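Review: Fultdale Stage Door, the streaming add-on for dancehall and soca television

April 23, 2021

Fultdale has been selling music documentaries for years, mostly as single downloads. Stage Door is its first subscription channel, and it leans hard on unscripted shows with Caribbean performers: rehearsal diaries, talk shows, a cooking series and a singing contest. I paid for two months and watched it most nights on a five-year-old TV and on a tablet.

The library lists 77 titles. That sounds small next to the big services, but many of them are full seasons, and very few are filler. The concert section is the best part. Most of the sets were shot in small halls with three or four cameras, and the sound mix keeps the bass where it should be. On my soundbar the vocals stayed clear even when the crowd got loud. Two older concerts have a hiss all the way through, and the listing does not warn you.

The talk show, Prurby Late, runs half an hour and comes out twice a week. The host lets guests finish a story, and the musical guest gets two songs instead of one. The first six episodes are slow, so start with the seventh if you want to know whether it is for you.

Trindesside is the singing contest. It starts with 33 singers and drops them quickly, too quickly in the second week, when several go home without a full song on air. The judging is fair enough. I could have done with fewer recaps after the breaks, given that there are no ads on this service and so no need for breaks.

The cooking series, Kļaviņa Kitchen, has a different singer at the stove each week. Portions and oven temperatures are given on screen, and there is a recipe page for every episode. I made the pepper shrimp and the cornmeal pudding. The pudding needed another ten minutes in my oven.

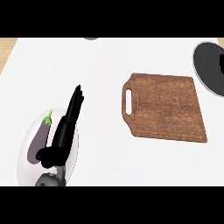
Dark round plate and white oval plate on a white table.

Picture quality on the service is good but not the best. Newer shows stream in up to 4K, while the older ones look soft on a large screen. Over my connection it took a few seconds to start and then did not stop again, except for one evening when everything froze at the same point in an episode of Trindesside. Restarting the app fixed it.

The app itself is plain. Search works by artist and by title but not by song, which is a strange thing to leave out of a music service. There is a watch list, and it syncs between devices. Subtitles are available on everything made in the past two years. They handle patois well, with the words written as spoken and a standard English option in the settings. The concerts have no subtitles at all.

Downloads work on tablets and phones only. You can keep ten at once and they expire after a month. The parental lock covers the whole channel and cannot be set for single shows, so if you want the kids to watch the cooking and skip the concerts, you will have to be in the room.

Canceling takes three clicks from the account page. I tested it at the end of the first month and signed up again the next day. My watch list was still there, but my place in each show was gone.

A second season of Trindesside is listed for June, along with more Prurby Late.

Good: concert sound, subtitles on the newer shows, no ads.
Bad: no song search, all-or-nothing parental lock, soft picture on older titles.

Four out of five if you already follow the music. Three if you only want the contest.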